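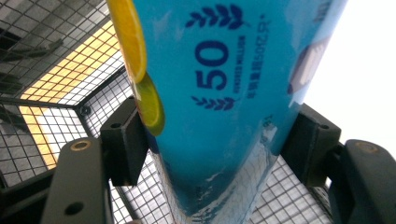
Bokness to Irkari on foot: notes from a two-day visit

The Bokness to Irkari path is 26 kilometres long and follows the north side of the Moulin estuary. It can be walked in either direction. I went west to east, starting from the car park behind Bokness church, with an overnight stop at Bundier. The purpose was to look at the surface, the signing and the crossing points before winter, and to see whether the route can be recommended to people who are new to marsh walking. My answer is yes for the western half, with the conditions given further down.

Getting there

There is a bus to Bokness from the railway station on weekdays and Saturdays. It stops at the church. The return from Irkari is less simple, as the last bus leaves in mid-afternoon and the stop is at the top of the village, a steep climb from the end of the path. Anyone walking the eastern half in one go should start early or leave a car at Irkari. Parking there is free outside the summer season.

Bokness to the first sluice

The path leaves the car park through a kissing gate and joins the flood bank. The surface is mown grass over clay, wide enough for two people side by side. It drains well on the seaward side and badly on the other. Cattle use the bank at the second field and the ground at the gate is broken up. I went in over the ankle on the left and got through dry on the right, close to the fence.

Signing on this stretch is good. Posts are set at each change of direction and can be seen from one to the next in clear weather. In fog they could not be, and there are places where the bank divides and both arms look equally well used. Keep to the outer arm. The inner one ends at a pumping station with a locked gate.

The boardwalk

Beyond the sluice the bank stops and the route crosses open reed marsh on some 700 metres of boardwalk. It is the best part of the walk and also the part that needs most attention. The boards run across the direction of travel and have been covered with wire netting, stapled at the edges. Where the netting is sound the grip is very good, even in drizzle. Where the staples have lifted it curls up and catches the toe of a boot. The worst of it is on the bend after the bird hide.

There is no handrail and there are no passing places apart from the hide platform. When I met a group coming the other way we had to go back to the platform to let them by. Pushchairs and wheelchairs will get as far as the hide but cannot turn beyond it -- a point the notice board at Bokness leaves out.

Water is not available between Bokness and Bundier. The tap marked on the older map, by the sluice keeper's cottage, has been capped. I would carry enough for the whole of the first day. 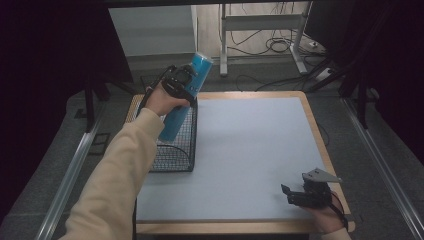
Sylvain Guillot, who read these notes in draft, thinks I am too hard on the boardwalk and too easy on the clay. In his view the netting can be seen and stepped over, while the bank after a week of rain is slow going for anyone without poles, and he would put the warning there. He also points out that the Bundier shop closes at midday in December, which matters more to a walker than a missing tap.

I accept the point about the shop. On the clay, I can only report what I walked on, and the week before my visit had been fairly dry.

Bundier

The village has one inn, one shop and a landing stage. The inn takes walkers for a single night without complaint and has a drying room with a working heater. Boots must be left in the porch. Breakfast is early on request. The ferry across the Moulin does not run in winter, so the circular route by the south bank is closed until spring.
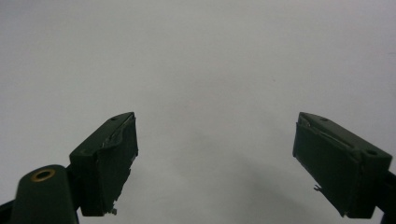
Waymarking east of Bundier is in poorer order. The discs on the older posts were held by a single nail and many have swung round, so that the arrow points at the water or back the way one came. The newer posts carry a plate with separate fixings, and these have stayed true. The holes are placed much like the two in the left-hand green finger in the photograph, one near the tip and one towards the lower outer corner, and with a screw in each the plate cannot turn. I found no newer plate out of line between Bundier and the Irkari boundary stone. Past the stone there are only the old discs.

The path itself climbs off the marsh here and follows a farm track. Gates are sound. One stile, at the edge of the alder wood, has a loose step on the far side and should be taken slowly. From the wood the track drops to the Irkari slipway, where the route ends at a bench and a map board. The board still shows the ferry as running all year.

I have reported the stile and the netting. Notes last revised November 24, 2024.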